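Blanching and freezing green beans

Works for round and flat beans. The limiting factor is the ratio of water to beans, so process in small batches. Beans held in the fridge for more than 2 days after picking go limp on thawing and are better used for soup.

Preparation

Wash in cold water, top and tail, and cut to an even length. Mixed thicknesses should be sorted first, as thin beans overcook before thick ones are done. Discard any with swollen seeds.

Blanching

Bring a large pot of unsalted water to a rolling boil. Add one batch and put the lid on. The water should return to the boil within a minute; if it takes longer, reduce the next batch. Start timing when the boil resumes.

Thin beans: 2 minutes
Standard and flat beans: 3 minutes

At altitude, add a minute. In Plunitthorpe we don't bother. The same water can be reused for several batches, topped up from the kettle.

Cooling

Lift the beans straight into iced water and leave them for at least as long as they were blanched. Replace the ice when it has melted. Beans still warm in the middle will lose colour and carry on softening.

Draining

Tip into a colander and leave for 15 minutes, turning once by hand. Spread on a clean tea towel and pat dry. Surface water is the main cause of clumping and frost. A shallow oval colander drains a batch more evenly than a deep round one.
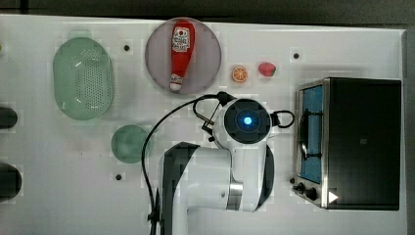 Dorothy Wragg writes that she skips the tea towel and gives her beans a few turns in a salad spinner, lined with paper towel, and that Horkira beans come out dry enough to bag directly. She does not recommend it for flat beans, which crease.

Freezing

Lay in a single layer on a lined tray and freeze until hard, usually over 2 hours. Transfer to bags, press out the air, seal and label with variety and month. Cook from frozen.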